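Wiping down and putting away: tips from our cloth trials

Most of what we know about wiping plates we learned by teaching a robot arm to do it. The trials were set up to compare two ways of showing the arm a task, and the results went into a report in May. A good part of what came out is useful at an ordinary kitchen table too, so we have written it up as tips, with the research notes alongside for those who want them.

Fold the cloth before you start

A cloth picked up anyhow has a different shape each time. In the first set of trials the arm took the cloth however it lay, and the part that reached the plate was sometimes a thick lump and sometimes a single layer. We then folded it in four before each run and the wiping became much more even. At home, fold in four, wipe with one face, turn to a fresh face when it is soiled. You get several clean faces before the cloth needs rinsing.

Hold it near the middle

If you pinch a corner, the rest trails and drags crumbs back over the part you have done. Take hold closer to the middle and let only a short length hang below your fingers. Kenji Haddad tried grip points all over the cloth and the middle third was best for flat plates. For cups a corner is fine.

Start at the rim

Go round the rim first, then work inwards in a spiral. Starting in the centre pushes everything into the groove below the rim, and you have to go back for it. Plates with ridges need a second pass along the ridges, with a little more pressure.
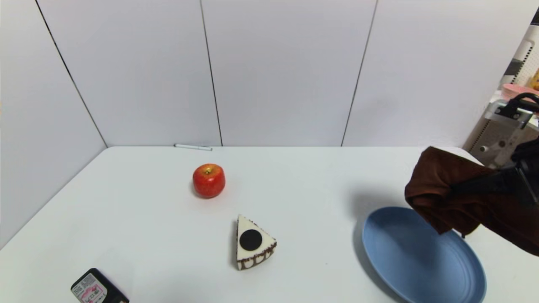 Household Tasks Group, Krūmiņa Workshop

Leave other things where they are

We used to clear the table completely before each run. The arm did well on a bare table and badly once there was anything else on it. So we changed the method and left a few items out during the teaching, such as an apple, a pen and a toy slice of cake, and moved them between runs. With 30 demonstrations taught that way, the arm coped with layouts it had not met before. With 30 taught on a bare table it often went for the wrong object.

The tip for people is a smaller one. Push things to the back of the table, and keep one side free for the plate and your wiping arm. Pens do well lying flat against the wall, where they will not roll under the cloth.

Lower the cloth, then move

Bring the cloth down on to the plate and let it settle before you start the stroke. In the trials a pause of 2 seconds was enough. Without it the hanging fold caught on the rim and the plate slid. If your plates slide anyway, put a damp tea towel underneath.

Which teaching method did better

For anyone who came here for the result: we compared guiding the arm by hand with steering it from a second set of controls. Hand guiding was quicker to learn, and new people were comfortable after 4 runs. The second set of controls gave smoother wiping, mainly on the curved part near the rim. Edgars Lepik repeated the comparison at Jorkow with a stiffer cloth and found the same order, though the gap was narrower. We have not tested glass or anything greasy.

Looking after the cloths

Wash without fabric softener, which leaves a film and makes the cloth skate over the plate. Dry flat. Replace a cloth when the hem starts to come away, as loose threads snag on fingers and grippers alike. We keep 6 in rotation and mark the corner with the month each one was first used.

Notes on drying racks and on folding tea towels are on the next page.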